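Zillance Hand Gripper Kit – product page and planning notes

Home / Equipment / Data collection tools / Hand grippers

Stock status: available to order
Page updated: 10 Mar 2026

Overview

The Zillance kit is for teams who want to teach a robot household work and need many recorded demonstrations before they buy the robot arm. A person holds the gripper, does the task by hand, and the tool records the motion. The arm can come later, in another budget year, and the recordings stay useful if the same finger shape is mounted on it.

We sell the kit to university labs, small automation companies and service firms who are preparing for laundry, bed making and room tidying. Please read the whole page before you ask for a quotation. Many questions we receive by e-mail are answered in the planning part.

What is in the kit

One hand gripper with parallel fingers, assembled and adjusted
Two pairs of ribbed grip pads, one pair fitted and one pair spare
Camera mount and cable
Recording unit with belt clip
Charger and two battery packs
Hard carry case
Printed setup guide in English, Spanish and Turkish
License for the Fondon session software, first year included

Main data

Price of one kit: 3,792 USD, without tax and shipping
Finger opening, maximum: 9 cm
Recording time with one battery pack: 177 minutes
Warranty: 22 months, grip pads not included
Operation: one hand, left or right

Working with cloth

Cloth is the reason most customers come to us. A rigid box has one shape and the robot has to find it. A towel has a new shape every time it is picked up, so the number of demonstrations must be much higher, and the money for the people who make them will be more than the money for the tool. We say this openly, also when it makes the first order smaller.

The parallel fingers close flat, and for towels, pillow covers and light blankets we advise to take a fold between the pads. Taking only the border of the cloth is possible, but new operators lose it often. For very thin fabric, such as scarves, please ask for the soft pad set. For a heavy winter quilt one gripper is normally too little, and you should plan two kits per operator.
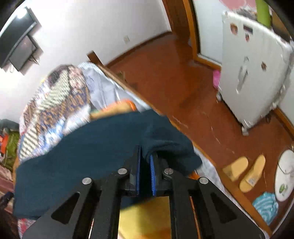 Towel task in a furnished bedroom, blue ribbed pads fitted.

Rooms are also part of the budget. A test bench in the lab is cheap and always free, but a model which has seen only the bench will have trouble in a home. Our advice is to record a part of the work in real rooms, with the usual things lying on the bed and on the floor. Do not tidy the room before the session. If you rent apartments for recording, book them for full days, as moving between addresses takes more time than people expect.

Planning your purchase

Step 1. Write down the tasks. "Folding laundry" is too wide for a budget. "Pick up one hand towel from the bed and put it in the basket" is a task you can plan. Lizelle Xaba from our customer desk has a one-page form for this and will send it on request.

Step 2. Decide the number of operators. One kit serves one operator at a time. Two persons can share a kit in shifts, and then we suggest a third battery pack. Hand size matters less than one would think, but a person with small hands should try the tool before a long project. A trial day in our showroom in Nurnmont is without cost.

Step 3. Calculate the hours. A trained operator can hold the gripper for four or five hours in a day with pauses. More than this is tiring for the wrist, and the quality of the recordings goes down. Please do not plan eight hours.

Step 4. Add storage. The recordings are large. The Fondon software can reduce them after checking, but you need space for the full files until the check is done. Customers without their own server usually take two external disks per kit and keep one of them in another place.

Step 5. Leave money for the arm. The gripper kit is the small part. If you plan to buy an arm later, ask the maker now about the payload and the mounting plate. Our adapter fits the Yau arm directly. For other arms we make an adapter by drawing, and this has its own price and delivery time.

Rent or buy

Renting is possible from one week. For a short pilot it is the better choice. If the project is longer than roughly three months, buying costs less, and you can use the kit again for the next task. Rental kits are cleaned and adjusted between customers and come with new pads. Half of the rental fee of the first month is taken off the price if you buy afterwards.

Costs after the first year

Grip pads wear out. On towels and cotton they last long, on rough material such as outdoor carpet they should be looked at every week – change them when the ribs are flat. The pivots need no oil. The software license is paid each year from the second year, and old recordings can be opened without a license, so you do not lose your data if you stop.

From a customer

"We bought two kits in November and wanted four, but Attila Vida told us to wait until the operators were trained. It was good advice. We spent the rest on room rental." – Rawiri Brunton, project lead

Delivery

Kits in stock leave our warehouse in three working days. Orders of five kits or more are delivered in parts if you wish. Batteries travel in a separate box, please check that both boxes arrived before you sign.

Questions and quotations

Sales and budgets: Percy Echeverri
Technical questions and adapters: Oğuzhan Çetinkaya
Rental and trial days: Lizelle Xaba

For a quotation please send the task list, the number of operators, the planned start and the delivery country. Quotations are valid for 60 days and can be made out in the name of a university purchasing office.

Related products: soft pad set, third battery pack, Yau adapter plate, wall charging rack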